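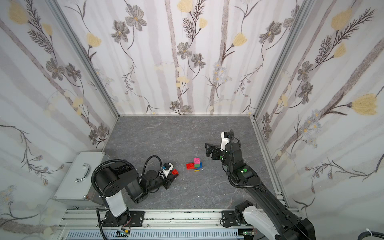 Anschlussfinanzierung: Forward-Darlehen oder variabel?
Meine Zinsbindung bei der Eltero endet im April, Restschuld 90 Tsd. Euro. Die Wohnung ist vermietet, Wände mit Blumentapete auf hellen Streifen, Boden grau in Steinoptik, also keine Modernisierung im Beleihungswert. Lohnt der Forward-Aufschlag, wenn die EZB weiter anhebt?
Svenja Ostermann, 18.11.22

Antwort 1
Der Leitzins wirkt direkt nur auf variable Darlehen (Euribor). Zehnjährige Bindungen folgen den Pfandbriefrenditen, dort sind erwartete Schritte bereits eingepreist. Aufschlag pro Monat mit der eigenen Zinserwartung vergleichen.

Antwort 2
Würde variabel nehmen, die Zinsen fallen eh wieder.

Antwort 3
Bei Brellamar waren es 23 Euro Rate mehr im Monat. Schriftlich anfragen.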